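The Spray Bottle Situation

Posted by Zulema Herrera on Mar 5, 2023

I volunteered to be in charge of cleaning supplies in November. Volunteered is a generous word for being in the washroom when the list went round. Since then I have come to hold opinions on spray bottles that I would have been embarrassed to hear from another adult a year ago, and I'm going to set them down here because my husband has asked me to stop doing it at dinner.

Our first bottle was a clear one from the Perngate hardware store and it was fine until the trigger gave up. The second leaked down your sleeve. Then I bought the teal one, which has a pink trigger and looks as if it should hold something for detangling a child's hair. I liked the colour. I still like the colour. It is the only cheerful item on the supply shelf, and I will defend it against all the people who tell me it's ugly, most of whom have never filled it.
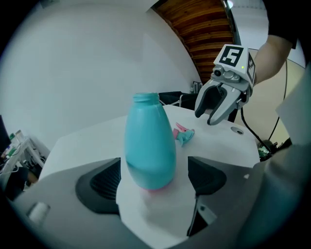
Lorkbridge Workroom – Tidying Roster, Upstairs

The bottle and its top spend a great deal of time apart. Someone takes the trigger off to refill it, gets called away, and both halves stay where they were put, the bottle standing up with its mouth open and the pink and teal bit lying on its side like it fainted. I have put them back together more often than I've sprayed anything. My neighbour, a retired nurse and the tidiest person on our street, says you should never leave a bottle open on a table where people work. I agree with her in principle. In practice I have walked past it three times in one morning holding a coffee.

What goes in it is a separate argument. I use a 500 mL mix, mostly water with a splash of white vinegar and a drop of dish soap, and it does the tables beautifully. Galindo, the concentrate the building used to buy, came in a jug the size of a toddler and smelled of lemons that had been to prison. There's still some of it in the storage room if you miss it. It cost $66 a jug, and I know that because the receipt was taped to the side, presumably as a warning.

A few things I've learned about trigger tops, for the other person in the world who cares:

If it won't spray, run hot water through it before you throw it out. Dried soap is nearly always the culprit.

The little tube wants to reach the bottom of the bottle. If yours came too long, trim it on an angle so it doesn't suck itself flat against the plastic.

Don't crank the top down as though you're changing a tire. The threads are plastic. They'll forgive you once or twice.

Write what's in it on masking tape. I don't care how obvious it smells.

White tables are their own punishment, by the way. I was on the side of getting one. It would brighten the place up, I said, and it has, and it also displays every fingerprint and pen mark with the enthusiasm of a gallery. The grey bench hides everything and I've started to think of it as a friend. I wipe the white one first thing, then again after lunch, and at the end of the day I look at it from a low angle with my head tilted and pretend I can't see the streaks. A dry microfibre cloth after the wet one helps. Paper towel leaves fluff. Newspaper, which my mother swore by, leaves newspaper.

Then there's the rest of the room, which has a way of collecting whatever doesn't have a home. My theory is that objects come in for a short visit and take out a lease. The step ladder came up to change a bulb. The cart came up for the cloths, and the idea was that it would go back down the same afternoon, but it has wheels and a nice deep bag and people got attached to it.
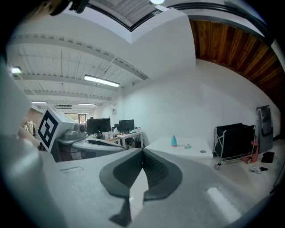

The black cart against the right-hand wall, red strap and all.

I'm fond of the cart too, I admit. It's a Vestitz, bought second-hand from a motel that was closing, and the frame wipes clean in a minute. My only complaint is that a laundry cart with high sides works as a kind of magic trick. Things go in and no one is quite sure they existed. I emptied it last month and found a mitten, a takeout menu, and the good scissors, which I had accused at least two people of stealing. I have apologized to one of them.

The floor beside it is the overflow. A cloth that misses the cart stays missed. I've thought about a sign and decided against it, having worked in an office where the signs eventually needed their own sign.

As for the desks, I leave them alone. The papers and small boxes under the monitors belong to people with systems, and I was told very firmly in my first week that moving one box by the width of a hand could set somebody back a day. So I dust up to the edge of the system and stop there, like a lawn mower at a property line.

Next job is the storage room shelf, where I'm hoping to find a spare trigger. If anyone local has one that fits a narrow neck, any colour, I'll trade you a jug of Galindo for it. I'll even carry it to your car.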